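Detstead gripper comparison

The Detstead gripper comparison was a bench study of three robot end effectors, carried out at the Detstead workshop of the engineering firm Paquette. It set out to establish which of three gripping devices, mounted in turn on the same arm, could handle the widest range of household objects without a change of fingers or settings. The study was led by Annick Lapointe, with Theerawat Chaimongkol responsible for the controller and Seon-mi Ma for the camera and its calibration. Its report was issued on 29 Oct 2021.

Background

Paquette had previously used suction cups for most of its handling work. These performed well on flat cartons and poorly on anything curved, perforated or soft. An internal note by Sheldon Fehr listed the types of object that had caused trouble on earlier jobs, and proposed that jointed fingers be tried against a plain parallel jaw before any further money was spent on suction. The note also recommended that the test objects be bought from ordinary shops, as purpose-made test blocks had given results that did not carry over to later work.

Devices tested

Three devices were compared. The first, referred to in the report as the Virkex jaw, was a two-finger parallel gripper with flat pads and a single motor. The second, the Dadico hand, used jointed fingers that closed around an object and could also pinch at the tips. The third was a suction head built in the workshop, kept in the study as a reference.

All three were driven through the same controller, with closing speed and force limit fixed at the start of each session. Chaimongkol wrote a thin layer of software that gave each device the same set of commands: open, close, hold and report. The suction head had no finger position to report and returned a pressure reading in its place. This difference later made its results harder to compare with the other two.

Test layout

Objects were laid out on a plain white table in front of a pale wall, and the camera was fixed in one place for the whole of a session. Positions were not marked on the table. The operator set the objects down by hand at mixed angles, leaving gaps between them wide enough for the fingers to enter. Cartons were often placed diagonally to the table edge so that the wrist had to turn before closing.

The object set was divided into packaging, kitchen tools, toy food and bottles. Packaging included printed cartons such as toothpaste boxes. The kitchen group contained small utensils, slotted spatulas among them, which lie nearly flat and offer little height for a finger to get under. Toy food was chosen for its rounded shapes. Bottles were tested upright, and a trial was stopped if one fell.

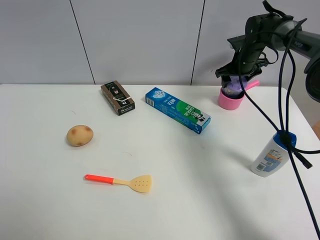
Cups and scoops formed a group of their own, because they can be gripped in more than one way. The report recognises the rim grasp, the handle grasp and the body grasp, in which the fingers close across the outside walls. A further case, the filled cup, was added by Ma after the first sessions. In this case a second item was left inside the cup, and the trial was repeated to see whether the fingers met the contents before they met the wall.

Scoring

Each trial was scored on a scale with three outcomes. A full score required the object to be lifted clear, held and put down again without being dropped. A partial score was given if the object left the table but slipped or turned in the grip. All other outcomes scored nothing. Trials in which the arm touched a neighbouring object were recorded separately and did not affect the score.

Results

Each device completed 109 trials. The Dadico hand obtained the highest number of full scores overall, and was clearly ahead on cups and toy food. The Virkex jaw was the better of the two on cartons and bottles, where its flat pads gave a larger area of contact and closed more evenly. The suction head reached a full score in 46 trials, nearly all of them on packaging.

Flat utensils were difficult for every device. The suction head could not seal over a slotted blade, and the Virkex jaw tended to push a thin handle along the table. The Dadico hand managed a tip pinch on handles of moderate thickness but took longer to do so, as the fingers had to be brought down slowly to avoid striking the surface.

In the filled-cup case, the Dadico hand sometimes closed on the contents alone and left the cup behind. Lapointe treated this as a fault in the grasp planning, on the grounds that the camera gave a poor view of the inside of the cup once the fingers were above it.

Cable routing

A section of the report deals with cables. The jointed hand needed more wiring than the jaw, and the leads were run outside the arm. Long hanging loops reduced strain at the wrist but could come to rest against tall objects on the near side of the table. Roughly 53 trials across the study were repeated after cable contact was noted. The report recommends clips along the forearm and a shorter loop at the wrist, and asks that unused connector ends be tied back.

Later use

Paquette adopted the Virkex jaw for carton handling in the following April. The Dadico hand was kept at Detstead for further work on cups and utensils under Jocelyn Fehr, who replaced the fixed closing speed with one that dropped near the table surface. The suction head was not developed further. The scoring scale remains in use at the workshop, with the partial score now split into slipping and turning.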